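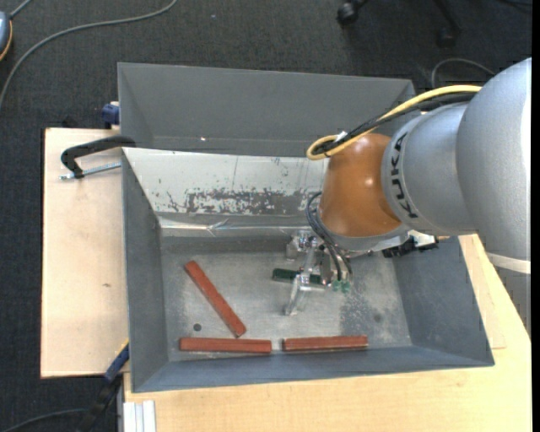
5 décembre 2023 – cellule de dévracage, évaluation du kit Girner

Repris ce matin avec la version de logiciel envoyée par Girner vendredi. Installation sans histoire, mais le fichier de calibration n'est pas conservé : il faut refaire la main-œil. Compter 20 minutes, mire comprise. À signaler dans le retour, la notice dit le contraire.

Rappel pour ceux qui reprennent le cahier en route : le kit comprend la pince, son faisceau, le module de vision et une licence d'un an pour le planificateur de prises. Le prêt court jusqu'en février. Ensuite on achète ou on renvoie tout, caisse d'origine comprise (elle est sous l'escalier, ne pas la jeter).

Pièces : les barres de Gutau, les rouge-brun et les vert foncé. Mêmes cotes sur le plan. Même programme pour les deux teintes, je n'ai touché ni à la vitesse d'approche ni à l'effort de serrage.

Série du matin, 42 tentatives, barres posées en désordre à la main, bac remélangé après chaque vidage. 9 échecs, notés sur la feuille de relevé avec l'heure. Presque tous viennent de la même chose : barre parallèle à une paroi et trop près d'elle. Le planificateur propose la prise, le doigt extérieur n'a pas la place de descendre, et la surveillance de collision coupe. Les deux restants sont des barres mal localisées par la vision, du côté de la paroi arrière. La peinture y est bien usée et la tôle renvoie beaucoup de lumière, je pense que ça suffit à expliquer le décalage. Essai à refaire avec un panneau mat devant cette paroi avant d'accuser la caméra.

Les barres au milieu du bac, en biais ou non, passent bien. Deux barres bout à bout avec peu d'écart : le logiciel les sépare correctement, ce que la version précédente ne faisait pas. Bon point pour eux.

Mécanique. Le faisceau noir et le câble jaune suivent toujours le même trajet le long du bras. La boucle est un peu grande à mon goût. Sur les orientations extrêmes du poignet elle se déplace beaucoup et j'ai arrêté deux fois pour vérifier qu'elle ne tirait pas sur le connecteur. Rien d'abîmé. Girner vend un guide-câble en option, absent du devis. Demander le prix.

Les tuyaux d'air forment un arc assez large à côté du poignet. À surveiller dans les coins du bac. J'ai ajouté une marge de 2 cm dans le modèle de collision de l'outil, ce qui nous prive de quelques prises en bord de bac mais évite d'accrocher.

Bridage : vérifier les serre-joints avant chaque série. Celui du bas s'était desserré hier soir et le bac avait bougé, d'où les résultats absurdes de la fin de journée. Séries d'hier après 16 h à rayer du tableau.

Comparaison avec l'offre Skallix : leur pince est moins encombrante à la descente d'après les plans, mais le logiciel est facturé par poste et l'assistance à part. Shimada n'a toujours pas répondu sur le délai. Je relance.

À faire :
– panneau mat, puis nouvelle série dans les mêmes conditions
– demander à Girner si on peut imposer une distance minimale aux parois dans le planificateur
– essai avec les doigts courts, commandés, pas reçus
– sauvegarder la calibration à la main avant toute mise à jour

Bras remis en position de repos à 17 h 30, air coupé.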